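Dois braços, uma mesa e uma rotina de oito passos

Publicado em 2021-07-22

O clube de automação Sallero começou o ano com um objetivo modesto: fazer dois braços robóticos partilharem a mesma mesa sem se tocarem. O projeto chama-se Flamau e é orientado por Živko Radulović, professor de controlo, que recebeu o boletim na oficina entre duas sessões de ensaio.

A tarefa de referência é de manipulação de frascos pequenos. Cada braço tem uma zona própria e existe uma faixa central partilhada, onde só um deles pode entrar de cada vez. «A exclusão mútua é o conteúdo da disciplina», diz Radulović. «Os frascos são um pretexto. Um aluno que percebe porque é que o segundo braço fica à espera percebe um semáforo, e depois percebe metade da programação concorrente.»

O programa está dividido em oito estados, desenhados em papel antes de alguém abrir o editor. A regra vem do primeiro ano do clube, quando o código cresceu até às 3299 linhas e ninguém conseguia dizer em que estado estava o sistema depois de uma paragem. A versão atual tem 867. «Ainda tem coisas a mais», comenta. «Há uma função de aproximação escrita duas vezes, uma para cada braço, com os sinais trocados. Está na lista.»
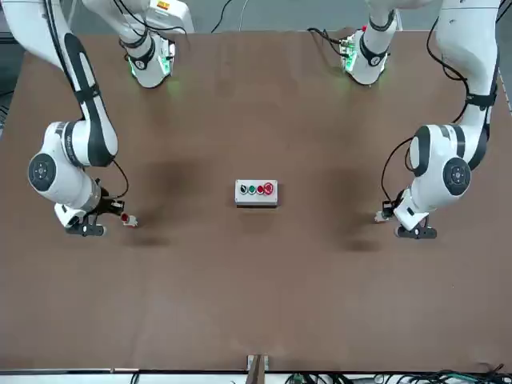

Segundo Radulović, a maior parte do tempo de junho foi gasta na calibração. Cada braço trabalha no seu próprio referencial, e a transformação entre os dois tem de ser medida. O grupo usou primeiro uma régua e um esquadro, obteve um erro que variava com a distância à base e passou a tocar os mesmos pontos da mesa com as duas garras, resolvendo depois a transformação por mínimos quadrados. «A régua não estava errada. Estávamos a medir a partir da carcaça, e a carcaça não é a origem do referencial. Foi uma tarde perdida, mas ficou no relatório, com os valores maus incluídos.»

O erro residual passou a ser registado no início de cada sessão. Se ultrapassar o limite definido pelo grupo, repete-se o procedimento e não há ensaio com frascos enquanto o valor não descer.

A segunda fonte de problemas foi a força de aperto. Os frascos leves deformam-se com facilidade e a posição de fecho que serve para um corpo rígido é excessiva para eles. Os alunos propuseram uma tabela de aberturas por objeto; Radulović preferia um limite de corrente no motor da garra. Ficaram as duas soluções, por esta ordem: a tabela define a posição pretendida e o limite de corrente interrompe o fecho.

«Eu teria ficado só com o limite», admite. «Eles argumentaram que, com a tabela, o movimento é repetível e os registos podem ser comparados entre sessões. Tinham razão quanto aos registos.»

Quanto à segurança, o orientador é breve. A caixa de botões fica sobre a mesa durante os ensaios e há sempre uma pessoa atribuída a ela, que não programa nem toma notas. A função roda a cada sessão de 90 minutos. O rearme depois de uma paragem nunca é automático: o programa volta ao primeiro estado e exige confirmação do operador. «Custa tempo, e os alunos queixam-se. Retomar a meio de um movimento, com um frasco numa posição que o programa desconhece, custa mais.»

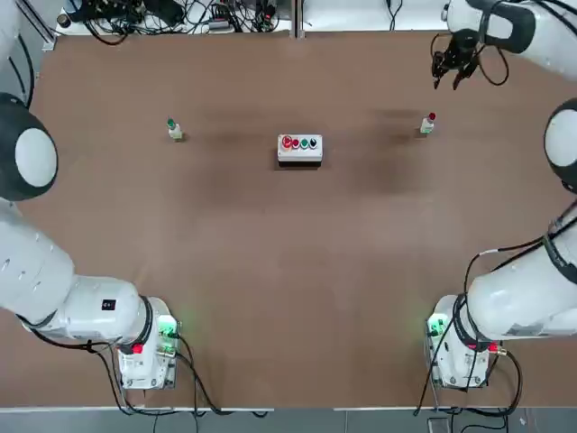 A bancada do projeto Flamau, com dois frascos, um de tampa verde e outro de tampa vermelha, e a caixa de botões entre ambos.

A cor das tampas tem uso no programa. O frasco verde e o vermelho são identificadores distintos na máquina de estados, e a atribuição de cada um a um braço é feita no ficheiro de configuração. Na versão seguinte, a atribuição deverá ser calculada em função da distância, o que obriga a tratar o caso em que os dois frascos estão do mesmo lado. «Nesse caso, um braço trabalha e o outro espera, ou então há uma transferência na faixa central. A transferência é mais interessante e muito mais difícil. Ainda não decidimos.»

O grupo tem encontro marcado com a equipa Ernik, que desenvolve uma tarefa semelhante com um só braço, para comparar tempos de ciclo. O protocolo, conhecido internamente como Nikolovski, fixa as posições iniciais e o critério de falha: frasco tombado conta como falha, mesmo que o braço consiga depois agarrá-lo. Radulović não quis adiantar resultados. «Temos ciclos bons e ciclos maus. Quando houver uma distribuição, publicamos a distribuição.»

As inscrições no clube para o próximo ano fazem-se na oficina. Não se exige experiência com robôs, mas pede-se que os candidatos tragam um diagrama de estados feito à mão, sobre um aparelho à escolha.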